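Furnishing a Shared Lounge on a Small Budget
Student project report, Interior Studies, second year
25/11/2018

Background

Our group was given the lounge on the ground floor of Stirodwood hall as a project room. The brief asked us to make it usable for two kinds of visitor: people who want to sit and read, and people who want to lie down for half an hour between classes. We had a budget of $500 and were told to keep the floor as it was. We could choose seating, textiles and plants.

Choice of furniture

The largest item was the armchair. We looked at one from the Konent catalog and one from a secondhand store, Kurek, and took the secondhand one for $212. It is gray, with a woven cover that does not show lint much. The arms are rounded, and this matters in a narrow room where people walk close to the seat.

We set it near the plant so that the leaves hang down next to it. In our first floor plan from May the plant was by the door, but it got knocked every time the door opened. The light-colored piece for lying down went on the opposite side, with open floor between the two. We tried a rug in that space and removed it again - it made the room look smaller and slid on the smooth floor.

Textiles

Most of our time went into the cushions. We wanted them all white or cream so they could be moved from one seat to another and still match. The group made a small set from Pivelura cotton remnants and compared 3 edge finishes: plain hem, piping and ruffle. The ruffle took the longest to sew. It also hides a crooked seam, and two of us had never used a sewing machine before.

The weak point is stability. A soft cushion with a full edge does not stay on a seat when someone stands up quickly, and we often picked cushions up off the floor. White fabric on a floor gets dirty fast. We would now add a tie or a strip of non-slip backing, and use covers that can be taken off for washing.

Results

The open floor in the middle was the part users liked best. The gray of the chair and the pale floor are close in tone, and the plant gives most of the green in the room. Cable routing near the display was not solved in this round and should be on the list for the next group.

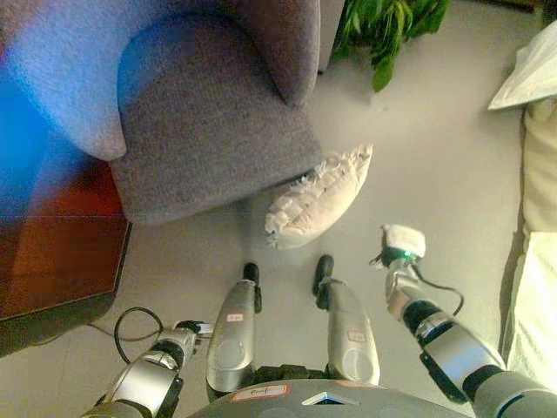
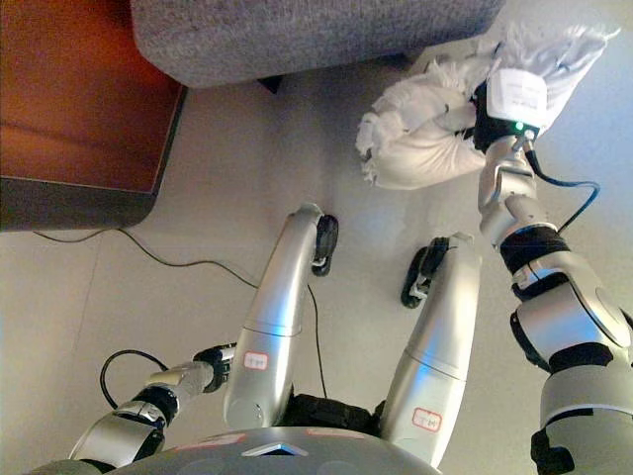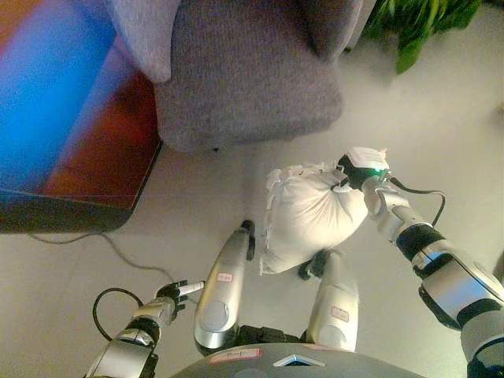 Figure 2. The lounge: armchair with white cushion on the floor (first), pale floor (second), armchair and plant beside the display (third).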